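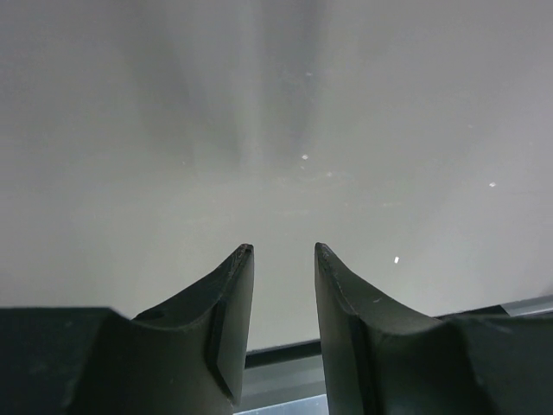
3.2 Folding the cloths

Cloth is a wonderful material to study, as it hardly ever lies the same way twice! Our Tokau set holds 40 cloths, and the orange ones quickly became favorites: every crease shows up so clearly (Figure 2).

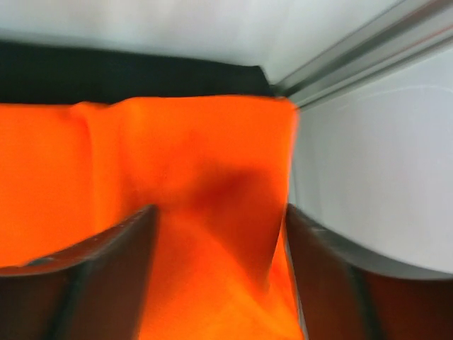 Figure 2. Orange cloth with a long, soft crease and a narrow diagonal fold.

Khaemba and Aravena sorted folds into 15 shapes, from a flat half fold to a loose bunch.

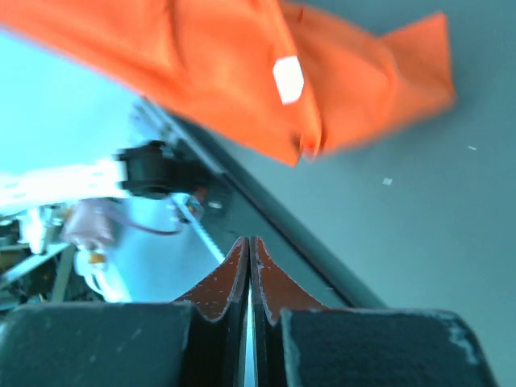

Corners gave us the richest shapes of all, and we return to them in Section 4.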